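Planning around the part you can't see

Wiesława Kubiak writes the planning software for Vaher, a two-arm sorting project at Grurodico. We talked in Dendville on Oct 3, 2019, a week after version 6 went out to the team.

"The old planner treated each arm as a separate problem," she said. "One moved, the other waited. It was safe and very slow."
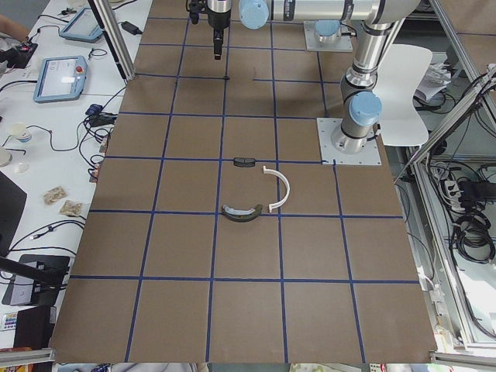 Version 6 plans both arms together and checks the two paths against each other every 4 milliseconds. Kubiak rewrote the collision checker in July. It now has 428 tests, and a full run takes 7 minutes.

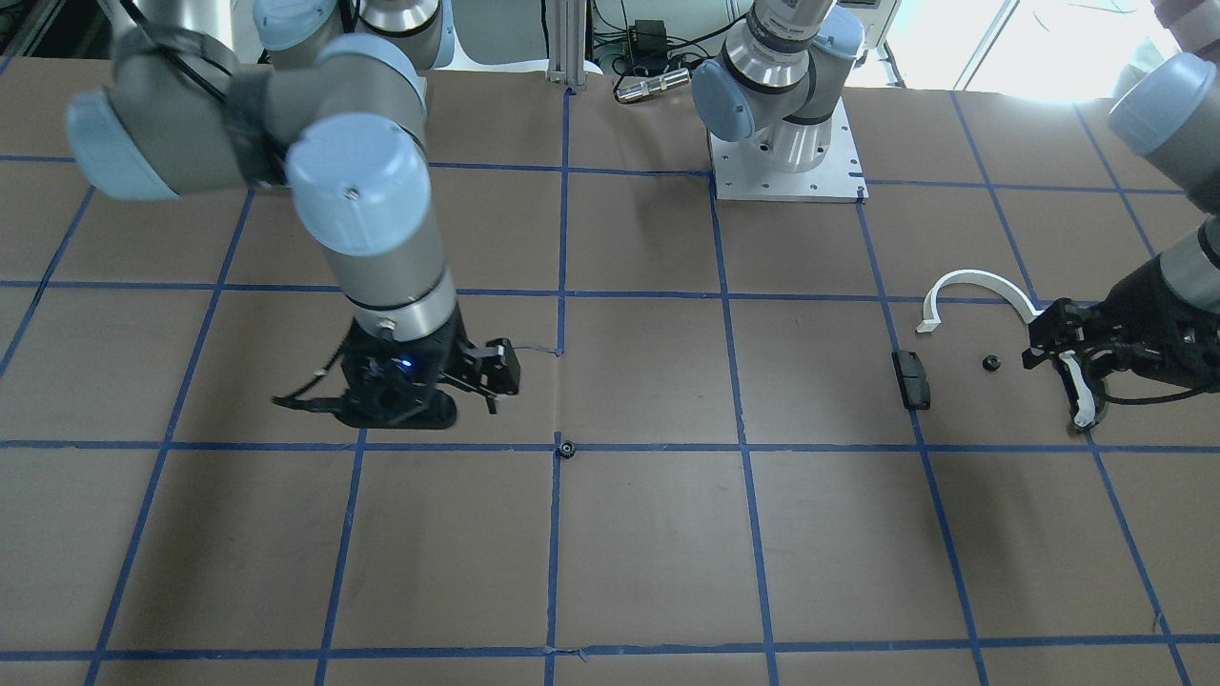 Her colleague Hajnalka Katona handles perception. "Wiesława wants one pose per part," Katona said. "I want to give her a pose and a number for how far to trust it."
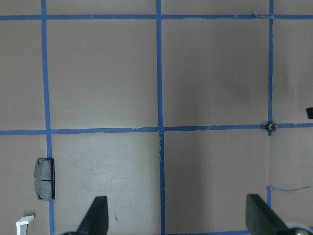

Small parts cause most of their arguments. From the wrist, a brake pad is easy to segment, but a black gear sitting where two strips of blue tape cross is only a small patch of pixels. Katona's code asks for a second view when its score is low, and the planner has to make room for that move. "I complained about it," Kubiak said. "Then I added it."

Version 7 will log every such request.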